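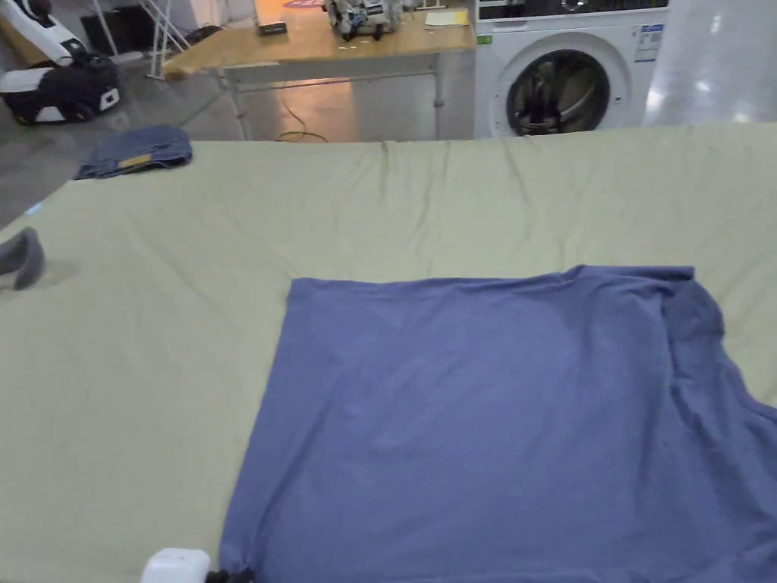 Search the site Go

Macarena Tapia folds jeans first and T-shirts last. She has run the laundry room at Herrera, in Darkham, for 3 years, and the order has never changed.

"Denim holds its shape," she said. "You fold it, you put it at the back, and it stays there while you do the rest."

She works on a sheet spread over a wide flat surface. T-shirts are laid out flat and smoothed by hand from the collar down.

"People fold in the air, against their chest," she said. "Then they wonder why the sleeves are crooked."

In October the room took in 116 bags, most of them from Cisbridge. Tapia charges by the bag and won't iron. "I did ironing for 2 months - never again."

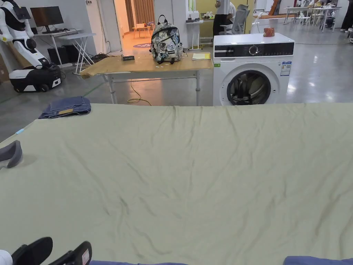 Folded jeans on the green sheet, with the washing machine behind.

She doesn't mind a few creases in the sheet itself. "It's there to keep the clothes clean. I'm not selling the sheet."

Comments (2)

Vilmos Vida
I do shirts first so they don't sit in a heap. Does she fold jeans in thirds?

fulter50
Wish she did ironing. Good read though.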